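# One Shallow Box: Ngan-ling Ho Is Not Convinced by Jewelry Storage 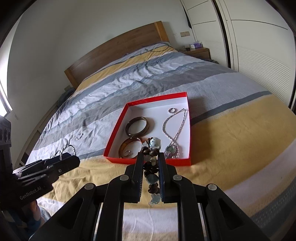
I went to see Ngan-ling Ho because she had sent me a two-page letter after my column on jewelry organizers, and the letter made it clear I had been too kind to them. She sorts and sells secondhand pieces out of her apartment, mostly bangles, beads and silver rings. She does the sorting on the bed.

"Tip it out where it can't roll," she said. "A table is the worst place. You drop a ring on a table and you'll be on your knees for half an hour."

I asked whether stripes were really the background to pick for finding small silver things. She shrugged. The box has a white bottom, and the white bottom does the work. The bedding only has to be soft.

The box is red on the outside and shallow, and she is firm about the shallow part. "Deep boxes are for people who don't wear any of it. Everything goes to the bottom in a knot and you wear the same top layer until you die."

Fine, but I have heard the other side from people who sell storage, and I put it to her. The Skundside drawer insert, for instance, has 60 little wells. Wouldn't that keep a necklace away from a bangle?

"I bought it. I paid 37 dollars for it," she said. "Have you tried to get a thick bangle in one of those wells? Whoever designed it owned earrings and nothing else."

What she does with a beaded necklace is lay it down in a long loop, pendant toward the front, with any tassels pulled straight. If the strands cross once, she leaves them. Small rings can sit inside a bangle, where they stay put. I said that sounded like a good way to scratch a ring. She thought about it longer than I expected.

"With a metal bangle, maybe. I wouldn't put a good stone against one."

So there is a limit to the method, and I'd like to have heard about it before I asked.

Her friend Pei-shan Tsang came in partway through and disagreed with most of this. Tsang hangs her bracelets on hooks and says elastic holds up perfectly well. Ho says hanging stretches the cord, above all on anything with a heavy charm bead, such as the little cat ones that customers keep asking her for. Neither of them had any proof. Tsang's oldest bracelet has been on its hook since a December some years back and she was wearing it, and it looked all right to me.

I also asked about the inventory. Ho keeps a handwritten list that had reached line 621 when I visited, and she admits that plenty of those lines are for things long gone.

"I don't cross them out. I like knowing I had them."

Does the list help her find anything? "No. The box helps me find things."

I pointed out that one box holds very little. She agreed, and said she had others under the bed, and no, I could not look at those. When I pressed her on how tidy they were she got up to make tea, and Tsang laughed into her sleeve.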